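Visit report: Jovlow display goods works, Gurnside
20 June 2026

The works occupies a former dye house on the canal side of Gurnside. Visitors enter through the goods yard, sign in, and are issued ear plugs and a hair net. The tour covers molding, finishing and packing, in that order, and takes most of a morning.

Molding is done on two lines. The older line makes hollow pieces in split aluminum tools, the newer one fills solid foam shapes. Cycle time on the hollow line depends mostly on wall thickness, and the thicker items (melons, squash) are run at night. Our guide gave the catalog as 3,381 items, counting each size and color separately. Bread and cheese account for a larger share of this than I had expected.
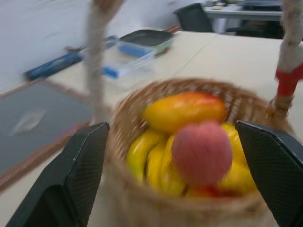
Color goes on in the finishing hall. A base coat is sprayed by machine, then shading is added by hand with a small airbrush. Each painter works from a master sample kept in a drawer away from daylight. The samples are replaced every April. Pieces then pass through a drying tunnel at 40 degrees Celsius. The paint supplier is Dwivedi, which also makes the clear coat, and a change of formula last year caused some peeling on the citrus range. The affected stock was stripped and recoated – a slow job, according to the finishing staff.

Orders are packed in cartons of 500 for small fruit and in much smaller lots for anything with a stem. Stems are the main cause of returns. The packing hall has new lighting and is noticeably quieter than the rest of the building.
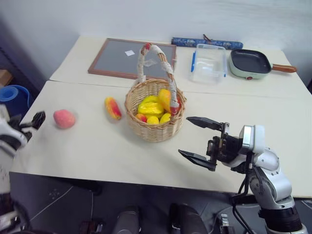
Baskets are bought in and inspected on arrival for splits and loose ends. The Wisley range, sold mainly to hotels and furniture showrooms, ships with the basket and contents in separate cartons, and the customer fills it from a printed plan. I asked whether the plans were followed. Apparently the showrooms do and the hotels do not.

Parking is limited and the yard gate closes during deliveries. The bus from Gurnside station stops at the end of the lane. Tours must be booked in advance by email, and the molding floor is not open to children.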